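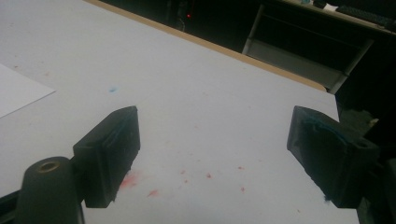
Gisela Kohlhase reckons I should just bin my sourdough starter and begin again, but I've had the thing going since September and I'd rather ask on here first. It used to double by lunchtime. Now it sits in its jar with a layer of grey liquid on top and smells like nail varnish remover. I feed it every Monday, a spoonful of white flour and a splash of water, and it lives in the fridge door the rest of the time. Two loaves in a row have come out like paving slabs. Is it dead? I did try it in the airing cupboard overnight and got three bubbles and a worse smell – my husband has asked me not to do that again.

Evangelia Stamatopoulos
Posted in Bread and Baking

Uwe Rathjen
Not dead, hungry! The grey stuff is only hooch, pour it off or stir it in, I've done both. A spoonful of flour is nowhere near enough for a whole jar. Tip most of it away (pancakes, if you can't bear the waste), keep 30 g, and give it 70 g of flour and the same of water. Leave it out on the worktop, somewhere you'll walk past it. 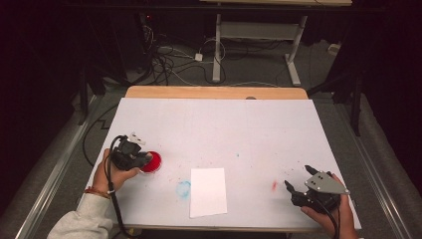

Do that morning and evening for a few days and don't bake with it until it's doubling again. Mine sulked for ages after we came back from holiday and then one teatime it was up over the rim and all down the bread bin. I'd swap some of the white for rye as well, it perks up no end. If you see pink or orange streaks or anything furry, though, chuck the lot.

Urszula Wróbel
What Uwe said about rye. Also go easy on the airing cupboard, mine went all runny in there.

Reinhold Hellwig
Just buy dried yeast. Takes 2 minutes and you don't have to feed it.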